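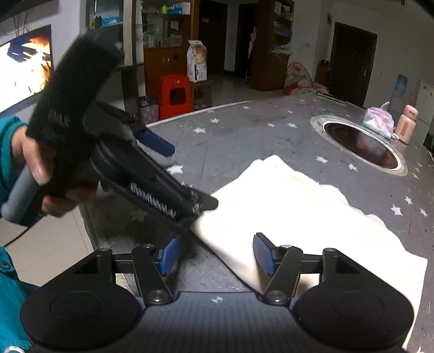
I have folded linen for a living for most of my working life. Since last November I have spent part of each week folding it badly, at people's dining tables, with a pair of hand-held grippers, so that a machine can learn to do it. I'm paid for both. I think the second job ought to be paid better than the first, and I want to lay out why, because the discussion at our laundry has mostly been about something else.

The laundry is Carkik, on the east side of Donusberg. We do napkins, towels and tablecloths for restaurants and a couple of small hotels. There are 27 of us on the floor. Washing, drying and pressing have been done by machine for as long as I've worked there. Folding the small pieces has stayed with us, as a napkin comes out of the dryer in a different heap every time and a person sorts that out without thinking.

Last fall our manager, Mohandas Raju, told us that Carkik had signed up with a company called Tritton, which wants to sell folding arms to laundries our size. Tritton needed recordings of people handling cloth. Anyone who wanted to could trade some floor hours for recording hours at the same hourly rate. The work would be done in ordinary homes as well as on the floor, on whatever table was there. Eleven people put their names down. I was one.

If you haven't used the grippers, the closest thing I can compare them to is salad tongs with a motorcycle grip. You get two blunt fingers with ribbed pads and you have to do everything with those. You can't feel the weave. You can't slide a thumb under a hem. A napkin I would fold in a couple of seconds by hand took me most of a minute the first day, and when I was done it looked like a child's work. Ilgın Özkan, who trained me on the floor and is the fastest folder we have, put hers down after the first hour and went out for some air. She came back and got good at it, but it took her weeks.

The talk in the break room is all about when the arms will arrive and who will go. I understand that. I have a mortgage too. Management says there will be no layoffs and that people will be moved to sorting and inspection. Maybe so. Sorting is the worst job in the building, and everybody who has opened a restaurant's bag of used linen in July knows it. If the plan is that the machine gets the clean end and we get the dirty end, then somebody should say that out loud and put a different wage next to it.

But my main complaint is with the part that is already happening. When I record, I'm doing two things for one rate. I'm putting in an hour of labor, which is gone when the hour is over, like any other hour. I'm also handing over something that stays. The way I find a corner in a crumpled cloth, the way I pull one edge flat before I touch the other, the order I do it in — that goes into a file, and Tritton can use the file for as long as it likes, in laundries I will never set foot in. By the end of winter I had recorded 1,221 pieces. I know the number because it's on my pay sheet, where it has no effect on the pay.

Songül Bozkurt, our shift lead, disagrees with me, and she isn't foolish. Her view is that nobody owns a way of folding a napkin. She learned it from an aunt and never paid the aunt. She also says that an hour sitting at a kitchen table is easier on the body than an hour standing at the press, and that if we make the recording hours expensive, Tritton will go and find someone cheaper. On the second point she's right, at least for her. Her back is better than it was. My wrists are worse. The grippers are heavier than a napkin and you hold them at an angle for the whole session.

On the first point I think she's wrong. Her aunt taught one niece, and then there were two people who could fold, and both of them could earn from it. The arm will be one product, sold many times over by one company. That is a different kind of teaching and it should have a different kind of price. I'm not asking for a fortune. A small payment per usable piece on top of the hourly rate would do it, or a share paid into a fund for whoever gets moved off folding. Mohandas told me he raised the first idea with Tritton and was told the budget was fixed. I would like to see that answer in writing.

There are things I like about the change, and I should be fair about them. I had never once been asked how I do my job. Now Ye-ji Ok from Tritton comes by with questions, and they're good ones. She wanted to know why I always shake a cloth before I lay it down. I had to stop and work it out. I have also been inside a lot of homes, and learned that people fold on every sort of surface, including tables with a hot pot burner built into them, which means you plan your fold to one side of it. The younger people on our floor tend to enjoy the recording. Ilgın Çınar has asked whether it could become her full-time job.

I don't think it could, and that's the last thing I want to bring up. Recording work ends when the machine is good enough. In our spring test at the laundry, the arm got roughly 92 napkins out of a hundred into a shape we'd be willing to send to a customer. It was slow, much slower than any of us, but it doesn't need to be quick if it runs all night. When it gets a bit further along, the recording hours will stop, and the people who traded away floor hours to do them may find those floor hours aren't there to trade back.

So I'd want the guarantee on hours signed before the next round of recording starts. I've told Mohandas I won't put my name down again without it, and four of the others have told him the same.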